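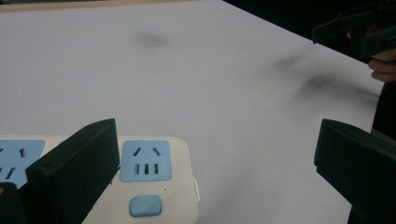 Power strip and grippers, Girnley bench, March 15, 2019

1/ Budget thread! We're pricing up a second bench for hand-held gripper work and I'm far too happy about it. Liam Foley has given us until the end of March.

2/ Two quotes in so far. Umgate want £3,224 for a pair of grippers with spares. Pekalach want £2,221, spares extra — I've asked how much extra. 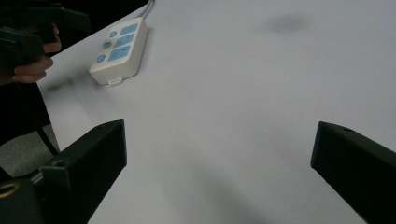

3/ Finger pads get their own line this time. I'm asking for 11 sets and will happily argue for every one. 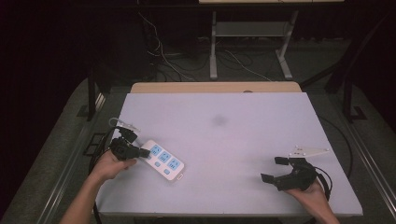
4/ Cabling is the bit I left out last year, and it ate the money for the spare table. Longer leads and proper floor covers are going in from the start. Look at the black one arcing over the carpet on the right, I want that under a cover on bench two.

5/ Bermúdez quote still to come. Will post it when I have it!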